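Dye bench notebook, Podton workshop
14/11/2019

Indigo vat again. Picking up from the last page, where the Clurier vat went flat and I ran out of patience with it. Bottom line so far: the old vat is alive, the new one is sulking, and the Bimon linen takes color better than I expected after one scour. Notes below in the order I did things, more or less.

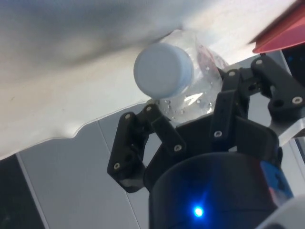

Posted by: bench 6, dye side
Filed under: indigo, linen, vat log

Old vat first. Smelled right, coppery scum on top, liquid under it yellow-green. Stirred slow and left it alone while I weighed cloth. Two test strips, one minute each. Came out green, went blue in the air, rinsed with hardly any bleed. Good enough to work from.

New vat not good. Liquid stayed blue all the way down, which means the indigo isn't reduced. Checked pH, it was fine. Checked temp, low. Think I let it cool overnight with the lid half off, my own fault. Warmed it back up in the water bath and fed it a spoon of fructose. Gave it an hour. Slightly greener at the bottom, top still blue. Will not feed it agian until tomorrow, I always overfeed and then have to fix the pH too.

Cloth weights, dry, after scour:
Bimon linen, full piece — 1,953 g
Bognár hemp, half piece — 708 g
Cotton offcuts for testing — 200 g

The linen lost more in the scour than I'd allowed for. Water came off the color of strong tea. Second scour was nearly clear so stopped there. Hemp was much cleaner to start with but it's stiff, and the folds stay white inside if you don't open them under the surface. Needs hands in it the whole time. Gloves leaked, left one. Blue thumb. 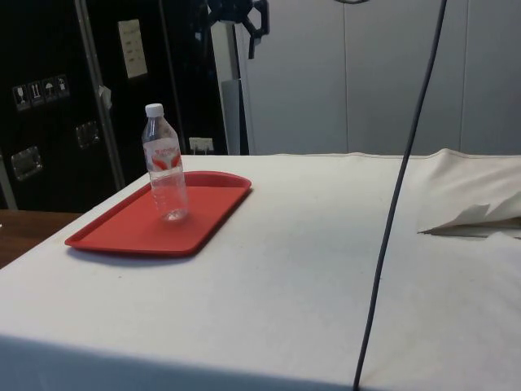

Dip schedule for the linen, old vat only. Planned 6 dips, short ones, full airing between. Got through four before the vat started to look tired. Color after dip one: pale, patchy near the selvage. After two: patches mostly gone. Three: a real mid blue. Four barely moved it, so I quit. No point pushing cloth through a vat that's done for the day, it just sits on the surface and rubs off later.

Airing line is too short for the full piece. It touched itself in the middle and there's a faint fold mark now. Might go in the next two dips, might not. Need to string a second line across before I do another piece this long.

Hemp: one dip only, mostly to see. Uneven. Wet it out longer next time, overnight if I can. I had it soaking for maybe half the time it needed and it was still dry in the thick yarns when I cut a corner to check.
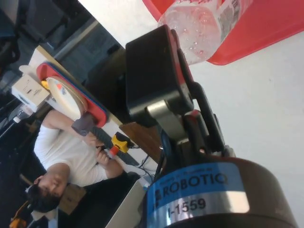

Cotton offcuts went in last. Did these as a comparison, cut into strips and marked with knots on one corner (one knot for one dip, and so on). Knots work better than the pen, which washed out last January and left me with a bag of blue strips and no idea which was which. Strips are pinned to the inside cover when dry. Don't move them please.

Rub test on the linen, white rag, dry: light mark. Damp: heavier than I'd like. Hasn't had its hot wash yet so not worried. If it still crocks after the wash I'll blame dip four.

Question for whoever was in here before me — did the lime jar get topped up? Label says old batch but it looks whiter and finer than it did. If it's a new batch write it on the lid. It could be why the new vat pH was spot on for once.

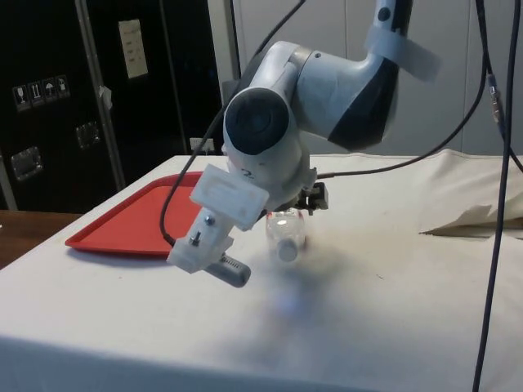
Vinegar rinse on everything, weak, then plain water till clear. Linen took five changes. Hemp took three. Left both to hang with no wash yet, I want a few days for the blue to settle before the soap goes near it.

Still to do:
rewarm new vat in the morning, lid ON
check old vat before feeding, small feed only
second airing line
new gloves, long ones
order more fructose, jar is down to the last inch
dips five and six on the linen when the vat comes back
weigh linen agin after the wash

Also the big spoon is missing. Used the flat stick, it drags air in. Put the spoon back on the hook.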